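Consumer Claims and How to Read Them
Handout 6: "Tested," "Rated," "Up to"

Course reader, spring term. Instructor: Naomi Minja
Last revised 21 April 2022

Bring this to the session along with the two leaflets from last time. If you lost the Letton leaflet, share with a neighbor. I won't be printing more.

1. Where we left off

Last time we looked at claims that can't be wrong. "Helps support a tidy home" was the one most of you picked, and most of you were right to be annoyed by it. Helps how much? Compared with what? A broom helps support a tidy home. So does moving out.

This handout deals with a harder group, the claims that could be wrong and come with a number attached. A number makes people stop asking questions. I have watched it happen in this room. Bakari Temba read us a line from a kettle box, "90% of users noticed a difference," and three people wrote it down before anyone asked what the difference was.

2. The survey claim

The Govus leaflet says that 462 households took part in a home trial and 313 of them "would recommend" the product. Faith Lema worked out the share for us, a little under 68%. That sounds decent. Now go back over it slowly.

Who were the households? The leaflet says "selected." Selected by whom, from what list? If they were people who had already bought something from Govus and liked it enough to stay on the mailing list, then we have learned that fans are fans, and a third of them weren't sure.

What did they get for taking part? The small print says participants kept the product. People are kind about things they got for free. I am too.

What was the question? "Would you recommend" is a soft question. It doesn't ask whether they did. It doesn't ask whether they would pay full price.

When were they asked? The leaflet doesn't say. A product can be lovely for two weeks and a pest for the next two years.

None of this shows the product is bad. I want to be clear on that point because some of the essays from last term slid from "the evidence is weak" to "the company is lying." Weak evidence leaves you where you started. That is a dull place to be, and plenty of people will make something up to get out of it.

3. "Up to"

Short section, because the trick is short. "Up to 90 days of freshness" is true if one unit, once, in a cool closet, lasted 90 days. It is also true if none did. The phrase sets a ceiling and says nothing about the floor. Cross it out with a pen and see what is left of the sentence. Usually there isn't much.

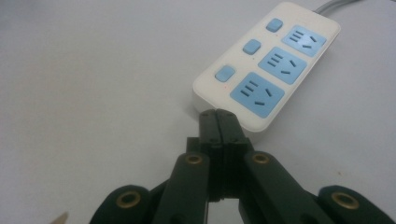 Ratings are a different animal, and I have more patience for them. A rating is supposed to tell you the most a thing can safely take under stated conditions, and somebody had to settle those conditions before the label was printed. But shoppers read ratings as promises, and sellers let them. Take a power strip with three sockets in a row. A lot of people look at three sockets and conclude that any three things can go in them together. The number of sockets tells you how many plugs fit. What the strip can carry is a separate figure, it is set for the whole strip, and two heaters can go past it with a socket still free. Neat blue panels on a white body won't tell you any of that. So when an ad says "power all your devices," ask which devices, and then go look for the figure and the conditions next to it. If there is a figure and no conditions, treat it like a survey claim.

4. The independent expert

Hendbridge is named on both leaflets as having "independently reviewed" the product. Ruoxi Qin asked who paid for the review, which was the right thing to ask. We don't know. Being paid doesn't make a reviewer wrong, and I would worry about one who worked for nothing. What I want is the report itself. A review nobody outside the company can read is a logo.

Hélène Dufour disagreed and said a firm with a name to protect will be careful. Possibly. She has a point about firms that live on repeat work from many clients. I would still like the report.

5. A word against this course

You can get too good at this. After a few weeks every sentence on a cereal box looks guilty, and it becomes easy to wave away things that are perfectly well supported. Doubt is cheap if you apply it only to what you already dislike. For the written task, at least one of your claims must come from a product you own and enjoy.

6. Written task

Pick two claims that include a number. Copy each one exactly, with any small print. Then write a page on each:
What is being counted or measured?
Who did the measuring, and can you read their account of it?
What would you expect to see if the claim were false?
After all that, how sure are you, in plain words?

Please don't write "more research is needed." Say what research, and on whom.

Hand in by the first class in May. Late work goes in the tray outside my office.

Reading for next time: the Khan packet, sections 1 and 2 only. Section 3 has a chart with no labels on one side, and we will look at it together in class.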